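Equipment budget for the second picking cell is due in June. Posting my working notes as a thread, mostly so Hacer Demirtaş can argue with them in one place. 1/9

The arm is the easy line. Metex quoted the same model we already run, same controller, same pendant. Keeping one model means one set of spares and no retraining. I stopped shopping there. 2/9

Grippers are harder. Lindqvist sells a two-finger unit that covers most of our item list. Farkum wants more money for longer fingers and a better seal. Longer fingers matter in the corners of a deep bin, where the wrist housing gets close to the wall before the tips reach the floor. 3/9

Budget 2 grippers per arm. One mounted, one on the shelf. Lead time on a replacement is the number to ask for, and Lindqvist took three emails to give it. 4/9

Cable dressing gets its own line this time. Last year it was buried under "misc" and we overspent it. Ties, sleeves, spare connectors, and a full replacement set for the wrist run: $900. 5/9

Bins are consumables. Put them in the operating budget. Grosta's gray ones are $166 each with the sloped walls. Scraped surfaces change what the vision system sees, so I'm planning replacements on a schedule and not by complaint. 6/9

Test items: $100. Soft pouch, shiny plastic, small round things, odd shapes. Buy duplicates of anything small. A set made up only of boxes will make any gripper look good in a demo. 7/9

Open question from Gönül Demirtaş: proper bin fixtures or keep using spring clamps? Clamps are cheap and quick to move. A fixture gives the same bin position after every swap, which saves recalibration. I have a fixture quote coming from Grosta and will add it when it lands. 8/9

Not in this request: second table, floor work, guarding. Those go through facilities and have a separate form. Current cell for reference. 9/9

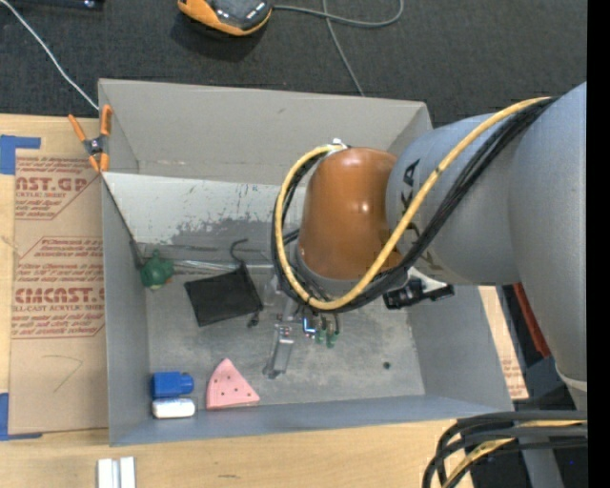

Existing cell, mixed items in the gray bin, clamp on the corner.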